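Food & Drink | Packaging and Shelf Life

The Small Part That Does the Work: Caps, Collars and the Bottled Tea Trade

186 shares | 12 comments

Bottled tea is a modest product, and the public conversation about it has mostly concerned sugar. The container has received less attention. In the spring issue we considered labels; this article turns to the closure, a component which most people handle for a few seconds and then leave on the kitchen worktop.

The screw cap in common use on still drinks comes in two parts. The upper part turns and seals. The lower part, known in the trade as the tamper band, sits beneath it as a narrow collar on the neck. The two are joined by fine bridges of plastic, which break when the cap is first turned. A customer who finds the bridges already broken should return the bottle to the shop.

Girner, which fills iced tea and apple juice in 500 ml bottles at its Dudon works, revised its closures in April. The earlier cap was tall and smooth, and customers with weak or painful hands reported difficulty in gripping it. Its replacement is lower and wider. The firm received 378 written comments during the trial period, the greater part of them concerned with opening the bottle at the first attempt. 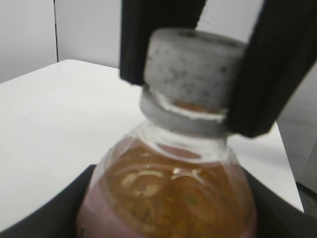 Appearance was a secondary matter, although it was debated at some length. Clear plastic allows the shopper to judge the colour of the drink, and tea of a deep amber sells better when it can be seen. It also admits light, which dulls both flavour and colour over time. Prilletti, a smaller producer, continues to use clear bottles for its juices and advises shops to keep them away from the window.

The level of the drink is a further consideration. A small space is left below the cap so that the contents may expand in warm weather. Shoppers sometimes regard this space as short measure, and Lyons, the wholesaler supplying both firms, now prints a note on the subject in its catalogue.

At home, the ordinary rules apply. An opened bottle of tea should be kept upright in the refrigerator and finished within 3 days, or 4 in the case of the sharper juices. The cap should be replaced firmly, and the neck wiped if any drink has run down beneath the collar, where sugar dries and makes the next opening harder. Households that collect caps for recycling should follow the instructions of their own council, as some ask for the cap to be left on the bottle.

We use cookies to improve your visit to this site. Accept all | Manage settings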